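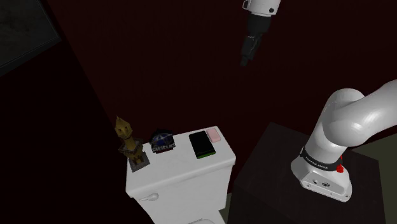
Jullodeck Bathroom Pack - simulated scenes for arm planning

Try the job in sim before you put money down on an arm. The pack has 38 bathroom layouts, small objects on tank lids, shelves, counters. Load one, drop your arm in, see what it can reach from a fixed pedestal.

What's in it
Scenes, object set, 3 wall colors per room
Gramuren import plugin (arm and gripper models not included, bring your own)
Planning sheet: pedestal height, reach, gripper opening, cost lines for each

Who buys it
Teams pricing a first cell. Labs that need tight-space pick and place without building a bathroom. Integraters quoting a client.

Licensing
Single seat or site. Site covers 7 seats, one building. Upgrade any time, you pay the difference. Quotes hold through April.

Budget notes
Leave room for a decent GPU. Tight rooms need more planning runs then open benches - allow about 2 weeks before you fix a pedestal height. Get that number first, order the stand after.

Resellers: Widberg (US), Somboon (everywhere else). Purchase orders ok. No refunds once the key is used, so ask for the trial scene first.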